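Stirkow, qui sommes-nous ?

Stirkow, c'est un petit bureau d'achats, et je préfère le dire tout de suite parce qu'on me demande souvent si je vends des robots. Non ! Je n'en vends pas, je ne touche aucune commission dessus, et je n'ai pas de stock à écouler. J'aide des ateliers, des labos et des lycées techniques à préparer l'achat de leur équipement d'automatisation : le cahier des besoins, le budget, le calendrier, la lecture des devis (ma partie préférée, je sais, c'est bizarre).

J'ai commencé du côté des acheteurs. J'ai passé des années à commander des machines pour les autres, et à découvrir après signature tout ce que le devis ne disait pas. Un bras, c'est une ligne bien visible en haut de la page. Les doigts de rechange, la fixation, la formation, le transport, l'électricité, le temps passé à tout régler, ça se cache en bas, ou ça ne figure nulle part. Alors j'ai monté mon propre tableau, puis un collègue me l'a emprunté, puis un autre, et Stirkow est né de ce tableau. Il tourne toujours, avec 160 lignes aujourd'hui, et j'en ajoute encore.

Je travaille surtout pour des équipes qui achètent leur premier ou leur deuxième poste. Les gros sites ont leur service achats et n'ont pas besoin de moi. Les petits, eux, ont souvent une enveloppe à dépenser avant juin et une personne qui s'en occupe entre deux autres choses. C'est avec ces gens-là que je me sens utile, et puis on rigole bien. 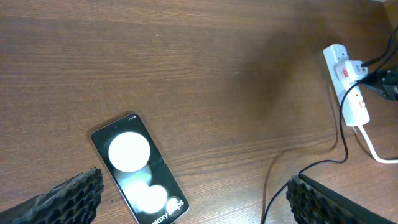
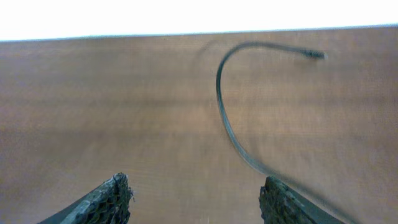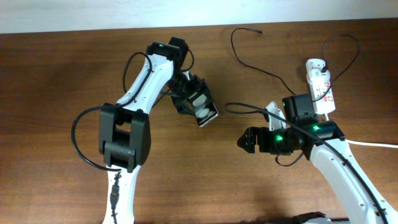

Ma méthode part toujours de la table. Avant de parler de modèle ou de marque, je demande ce qui sera posé dessus, qui s'en servira et combien d'heures par semaine. Ensuite je compte les prises, et là, en général, on me regarde de travers ! Pourtant, dès qu'on a deux bras face à face et une multiprise blanche posée sur le même plateau, avec les câbles noirs qui font leurs boucles sur le bois, on voit bien que l'alimentation et le passage des fils prennent de la place, et que cette place se prévoit. Dans mes budgets, le câblage a donc sa propre rubrique, avec les goulottes, les longueurs de réserve et la demi-journée de quelqu'un pour le faire proprement. Sur le projet Onen, cette rubrique est montée à 1 296 euros, et le client l'avait au départ estimée à zéro.

Je sépare aussi ce qui s'use de ce qui reste. Les revêtements des doigts, par exemple, je les mets en consommables dès la première année, avec un prix unitaire et un délai de livraison. Un revêtement à trois sous qui arrive en six semaines coûte très cher, demandez à l'équipe de Neseo (ils vous raconteront ça mieux que moi, et plus longtemps).

Côté tarifs, je fais simple. Une première lecture de devis coûte 50 euros, que vous ayez une page ou un classeur entier à m'envoyer. Pour un plan d'équipement complet, je fixe un forfait avant de commencer et il ne bouge plus. Je rends deux versions, celle qui tient dans l'enveloppe et celle que vous auriez vraiment envie d'acheter, avec l'écart expliqué ligne par ligne. Le plan préparé pour Ruawai a servi tel quel à leur demande de financement, j'en suis assez fière.

Je prends peu de dossiers à la fois et je réponds moi-même aux messages, le plus souvent le matin avant 10 h. Pour un premier échange, envoyez-moi trois choses : votre enveloppe, même approximative, les dimensions de la table ou de la pièce, et la date à laquelle l'argent doit être engagé. Si vous avez déjà un devis, joignez-le, même s'il est moche. Les photos du local prises au téléphone me vont très bien aussi.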